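Posted in Workplace & Jobs, Sat 28 September

## Our fit-out shop is getting humanoid robots for the housekeeping work, what happens to the rest of us?

I do room turnover at Brurora, furnished short lets, 126 units. Blankets, bathrooms, restocking, all of it. Management signed with Forneo and now there's a training site where the robots learn our tasks with people in headsets working alongside. I went over once. They had one holding up a pink blanket in the corner and I stood there thinking ok, so that's my job.

Things I want to know, from anybody whose place has already done this:

- Do hours get cut right away or later? Blankets and beds are maybe half my shift and this is the part they started with.

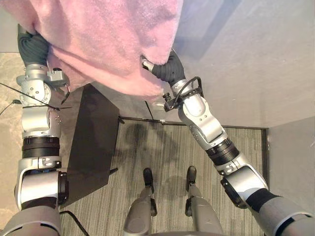
- Who fixes them? Our manager says "everyone will pitch in" but I have no clue what I'd be pitching in on. Cables, rubber covers, metal bits everywhere on those arms. I'm not touching that without training and I want it in writing who does.
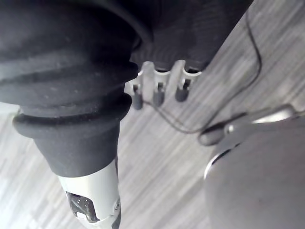 - Is the pay any different if they move you to watching a robot instead of doing the room yourself? They hinted at it, no number.

Sorry for the mess, typing on break. Any experience helps, good or bad.

### Siebe Desmet

Worked at Hinojosa when they brought in two units for the model apartments. Started in April, so not ancient history.

Hours — not cut right away. Ours stayed the same the first couple months becuase somebody had to be next to the thing the whole time. After that they stopped replacing people who left. So nobody got fired but the team got smaller, and the ones still there had more rooms each. Watch for that one, ask about it directly.

Bathrooms were the slow part. Blankets and towels went ok, but anything on a vanity took forever, small stuff, cups, tubes. I'd stand there with my hands folded waiting and could have done the whole counter twice.

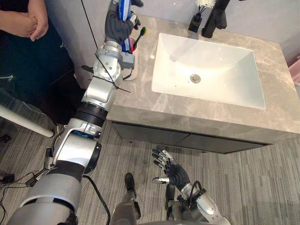
Vanity practice, toothbrush cup at the back corner.

The standing is harder than it sounds btw. Your feet hurt more than when you're moving. Ask for a stool.

Repairs: we did wipe-downs and plugged it in, that's it. Anything past that was a call to the vendor. Get the list of what you're allowed to touch and don't go past it even if the manager is in a hurry.

Pay: I got a one-time 430 for finishing the training. Base rate didn't move. A guy on days asked for more and got it, so ask.

### bititz_fan

they'll replace everybody, start looking now

### marlow_k

Wouldn't go that far. I moved from the floor to the headset side at a different company. Some real differences:

- Headset days are tiring in another way. Neck and eyes. We pushed for a break every hour and got it after a lot of emails. You're also fiddling with the strap all day long.
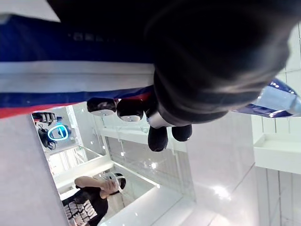
- Your knowledge is worth something. The engineers did not know how a bed gets made or what order you do a bathroom in. I was telling them. If you're the one showing the task, say so at review time and write down what you did, dates too.

- Check your job title. Mine still said "attendant" for most of a year while I was doing operator work, and the operator grade paid 3000 more a year. Had to go back and argue for it.

- If there's a union or even just a group chat, ask all this together. One person asking gets a shrug.

What does your contract say about change of duties? Mine had a line in it I never read til then.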